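Moving to a smaller apartment with two children - what to do with the toys and the rest?

Vidar Midtbø
Posted 20th September

Hello to all. We are moving in a few weeks from a house in the countryside to an apartment in Zalosberg, with one bedroom less and no cellar. I have a daughter of seven years and a son of three. The furniture is decided, this part is easy. My difficulty is with everything that is small: toys, winter clothes, craft things, books, cables, and the boxes from my parents that I have not opened since July.

I asked the moving company Truvier for a price and they said 685 for everything up to 20 boxes, and after this they charge for each box. So I have a reason to throw out, but I do not want that the children feel their things disappeared in the night. My sister did it like this with her boys and they still speak of it.

What I have done so far is to put the toys in plastic bins by kind and close the bins that they did not ask for.

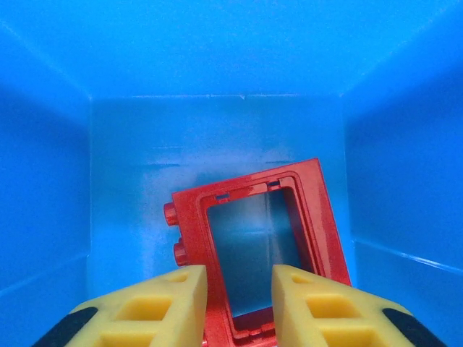 After two weeks I wanted to look which bins were never missed. But my daughter has now understood the system and asks for all of them every evening, also for the ones she did not touch in a year. So the test does not tell me anything anymore.

My questions are these. In which order do I go through the rooms? Do the children take part, or is it better without them? And is it worth to sell things, or does it cost too much time before a move? Thank you for every advice, also the short ones.

Benkirane

We moved three times with small children, so I write what I would do again.

Begin with the things which have no feelings in them. In our case it was the kitchen drawers and the bathroom cabinet. You get practice in deciding, and you see quickly a full bag, and this gives courage. The boxes from your parents come at the very end, or they travel closed. I opened mine in the first week and lost four evenings with letters.

For the children: yes, let them take part, but with a fixed space and not with a question. If you ask "do you want to keep this?", the answer is always yes. We gave to each child one shelf and one bin, and what fits in there comes along. They can change their mind as often as they want until the moving day, only the space stays the same.

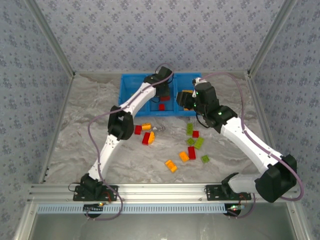
With our younger one we did it in very short rounds, ten minutes after breakfast, and never in the evening. In the evening everything is the most important thing in the world. The older one wanted to know where the things go, and it helped her much to bring the bag herself to the neighbor who had a baby.

Clothes I would do alone when they sleep. Only keep a size if the next child wears it within one year. I kept snow suits for three years, and then my son was already too tall for them.

About the price - ask Truvier if a bin counts as a box. With our company the open bins were not counted when they had a lid and tape on it, but you have to get it in writing. Our bill was 693 at the end and a part of it was a discussion in the stairs about exactly this.

Jellemell

Do not sell. Give away. I sold for two weeks and people did not come or they wanted to pay half at the door.

Lindqvist_M

I do not agree completely with the answer before me. Selling one by one is a waste of time, that is true, but a mixed lot goes quickly if the price is low and you write "pick up before Saturday's date" with the real date in it. I sold the wooden train, the puzzles and the play kitchen as one lot, to one family, in one evening. The things with missing parts I gave for free in the same lot and said it openly.

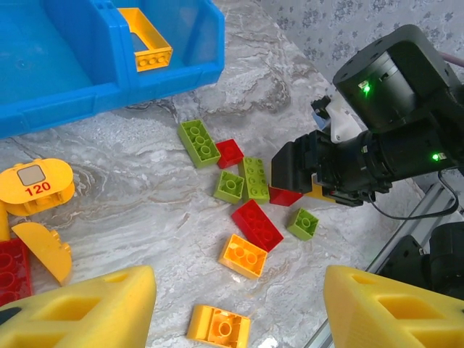 For books, try first the school of your daughter. Ours took the picture books for the first grade, but no encyclopedias and nothing with writing inside. For cables: put all of them on the floor, connect each one to a device in your house, and what connects to nothing goes to the recycling place. It took me one hour and I had been afraid of it for years.

One more point about the order of rooms. I would pack the children's room last and unpack it first. They slept badly the first nights, but when their shelf stood in the new room as before, it became better. Keep one bag with pajamas, night lamp and the favorite animal with you in the car, not in the truck.

Vidar Midtbø

Thank you very much, this helps me. I have started today with the bathroom and have already one full bag, mostly old sunscreen. I wrote to Truvier concerning the lids and will tell here what they answer. The shelf rule I explained to my daughter and she is now measuring her shelf with a ruler.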